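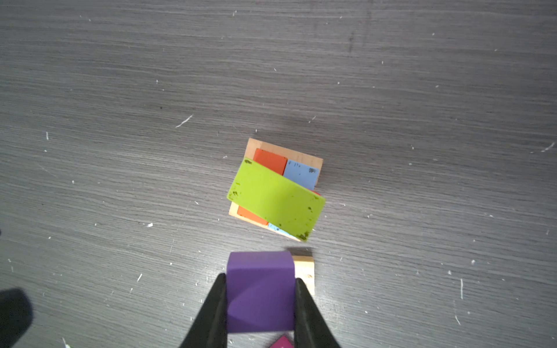 Bernadette Renaud had told me the job was babysitting. "You hold the handles, the arms copy you, they learn," she said, and then she went off to fight with someone at Grenton about an invoice, and I was alone with 260 runs of blocks to get through by April.

I was bad at it! My left hand kept thinking it was my right hand. Khoa could do a whole block in one swoop while eating a sandwich (don't ask me how, you need both hands), and I was sweating over a purple cube.

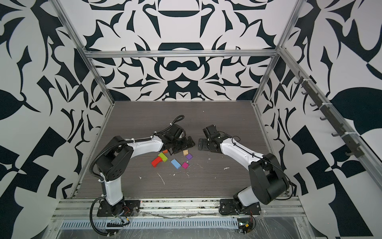
Two arms, one pile, my second week.

By run 24 I'd started talking to them. Left was the bossy one. Right hung back – polite, kind of shy, like my cousin at weddings. 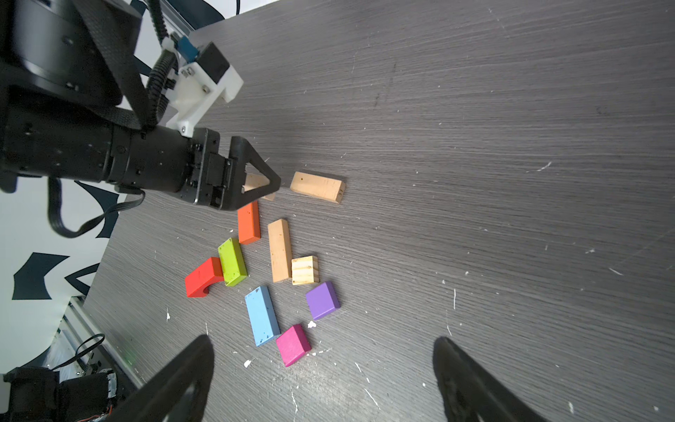 My dad taught me to drive the same way, come to think of it, with his hand over mine on the gearshift and not one word about why. I thought about him a lot that night. I'd be steering in toward the orange block, with the red arch lying on its side of the pile, and I'd hear him breathing through his nose the way he did before a left turn.

Around midnight Khoa came back for his jacket and watched me do one.

"You always stop before you grab," he said. "They're going to learn that too, you know."

"Learn what?"

"The stop."

I let go of the handles and looked at my hands.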